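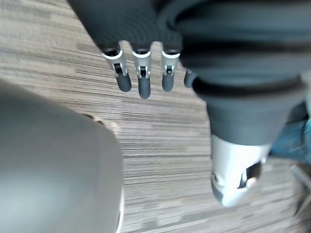 Figure 2. Wrist camera view of the four-finger hand over striped carpet, fingertips pointing to the floor.

4.2 Picking up objects from carpet

The second group of trials concerns the chore which people in our interviews asked for most often, that is to pick up small things from the living room floor. In the previous section the objects were placed on a table, where the height is known and the surface is one color. On the floor both conditions are lost. The carpet has fine streaks of beige, gray and darker brown, and the direction of the streaks changes in the image when the wrist turns. Figure 2 shows how much of the view is taken by the hand itself. The fingers and the forearm cover a large part of the carpet, so the planner must decide from the part that remains.

We carried out 1201 attempts in total. Of these, 36 were removed before the analysis because the recording was not complete, and 1165 remain. The object was lifted and put in the box without help in 393 attempts. This is one attempt in three, and we do not consider it sufficient for use in a home. The same hand and the same controller were used for the table trials, therefore we believe the difference comes mainly from the floor.

Most failures belong to two types. In the first type the fingertips come down too early and press on the carpet beside the object. The carpet is soft, the force rises slowly, and the controller understands this as a contact with the object. Then the fingers close and the hand goes up empty. In the second type the detector does not find the object at all. This happened mainly with thin and light-colored things, such as a sock or a piece of paper, when they were lying along the streaks. Fehr observed the same difficulty in her earlier tests with the Skata hand on wood floor, but there it was less frequent.

We tried to lower the force limit in July, during the second visit to the Bekurside apartment. The early closing became less frequent, but the time for one attempt became longer, and two participants said that they would prefer to pick up the object by themselves. Bélanger proposed to slide the fingertips on the carpet before closing, as a person does with a coin. This method was tested only with the Fatow blocks and is not included in the numbers given here.

It should be noted that all trials were made with one type of carpet. A carpet with long fibers may give different results, and we cannot say in which direction. The effect of furniture legs near the object is treated in Section 4.3.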